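La cocina que aprende a repartir el trabajo

En Thevar, firma dedicada a la restauración colectiva, la automatización ha llegado por las tareas menos vistosas. Desde febrero, el programa Dosico ensaya con brazos robóticos gestos que el personal repite a diario: destapar una olla, sujetar un alimento, devolver cada utensilio a su sitio.

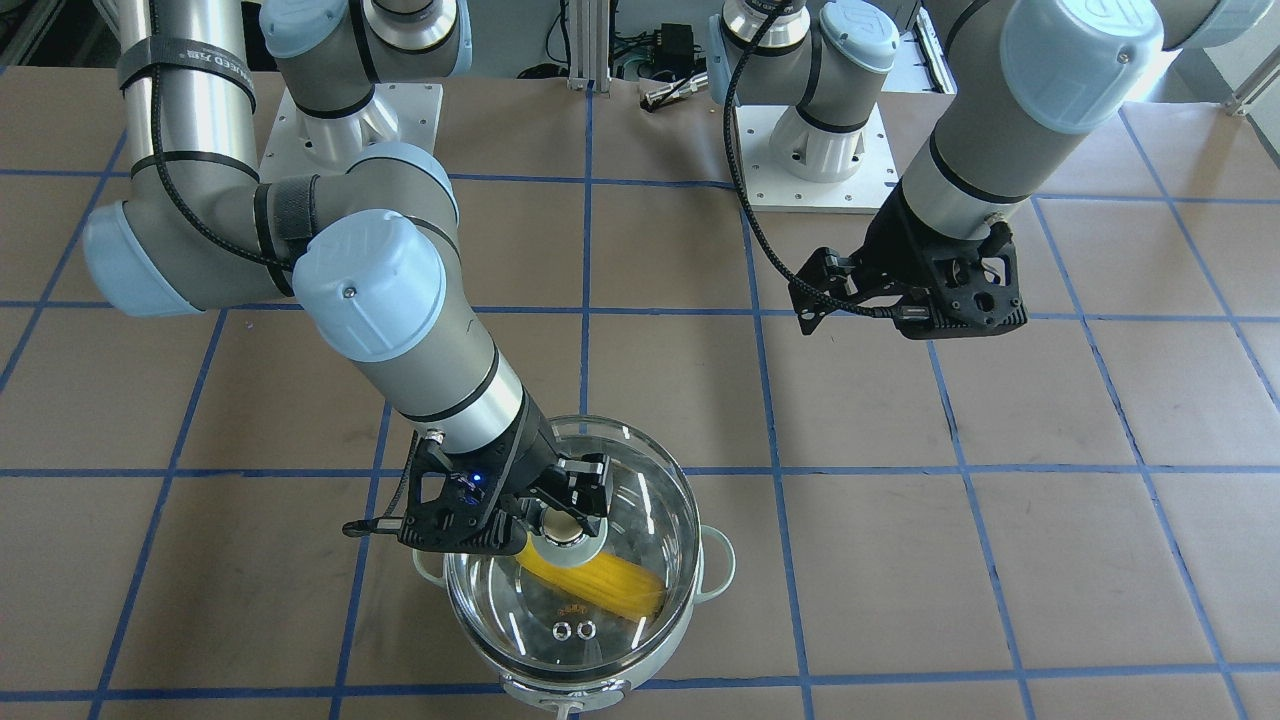 La empresa sirve 3,000 menús por jornada y emplea a 44 personas en su sede central. De ellas, 19 han recibido formación para supervisar los ensayos y registrar las incidencias. El acuerdo laboral vigente establece que ningún puesto podrá suprimirse durante la fase de pruebas – una cláusula que la plantilla consideró irrenunciable.

Simone Brito, responsable de organización del trabajo, señala que el cambio más profundo afecta a las categorías profesionales. «Una ayudante de cocina que corrige a una máquina ejerce una función técnica, y su nómina debe reflejarlo», sostiene. La revisión salarial sigue pendiente de negociación.

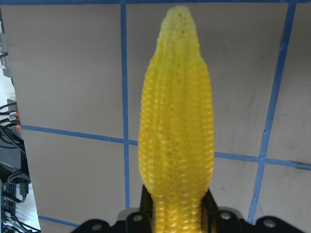 Una pinza robótica sostiene en vertical una mazorca de maíz artificial.

Los turnos de mañana mantienen, por ahora, su composición habitual.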